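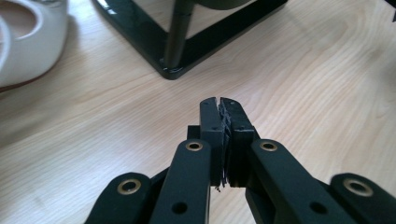 Reviewer two at Futex asked why the lining wasn't simply glued down and left alone, and whether a frayed edge changes the grasp at all. Fair question. We glued it, twice. Glue went hard in the seam and the jaws stopped meeting at the tips.

Figure 3. Gripper at the Dindlow bench, jaws closed. Dark lining between the fingertips, frayed along its edge, with small shreds just under the seam.

3.2 Fingertip lining and linkage upkeep

The Trusora gripper runs two black fingertips on a flat-arm linkage, brass-coloured rings at the joints. Lining is cut by hand and pressed into the gap between the tips. It wears from the edge in. Once shreds hang out they can catch on thin items, so the rule we settled on in May was to change the strip when any strand shows past the jaw, not at a fixed count. In practice strips lasted over 2,000 closures, worst one 478 (a bad cut, our fault).

Procedure. Power off, jaws open, back off the fingertip screws a half turn. Pull old strip with tweezers, clear teh gap with a dry brush. New strip in, close by hand, check the tips meet evenly. Retighten. Then wipe the rings and work the arms through full travel – any grit is felt straight away. No oil near the lining, it soaks in and the grip goes.

Zero position is re-taken after every change. Skipped on the early Sundaram runs, and the closed width drifted enough that those grasps are left out of Table 2.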